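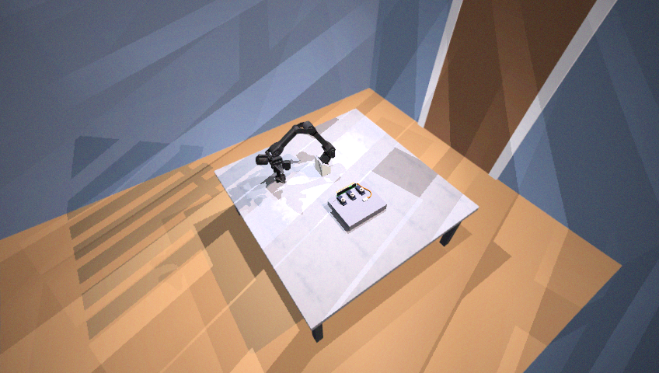 Hernside Day Camp is a summer day camp for children in the town of Hernside. It is run by the Cimgate Recreation District and takes pupils who have finished first through eighth grade. The camp operates for five weeks each summer, beginning in late June, with a one-week break in July.

History

The camp was set up by Kyriaki Vlachopoulos, then a school music teacher, as a morning program in the gym of Arrieta Elementary School. In its first summer it enrolled 14 children. The district took over its running two years later and extended the day to 3:30 p.m. A separate section for middle school pupils was added when the camp moved to its present site on Sarnar Road.

Organization

Campers are placed in groups by grade completed. Each group has a lead counselor, who must be at least 18, and one or more junior counselors. Junior counselors are drawn mostly from local high schools and attend a training week in June that covers first aid, water safety and behavior policy. Total enrollment is around 40 per week in the lower section. The middle school section is smaller and does not run in the final week.

Program

Each week has a set theme, which is used in the craft, cooking and music periods. Past themes include rivers, bread, maps and local history. Swimming takes place at the district pool on two afternoons a week and requires a signed form. The middle school section also makes one day trip per session, usually to Sarnar Lake.

Fees

Fees are charged by the week and are lower for district residents. A reduced rate is available to families who qualify for free school meals. Applications open in February, and places not claimed by residents are released in April.

See also

Cimgate Recreation District
Arrieta Elementary School
Sarnar Lake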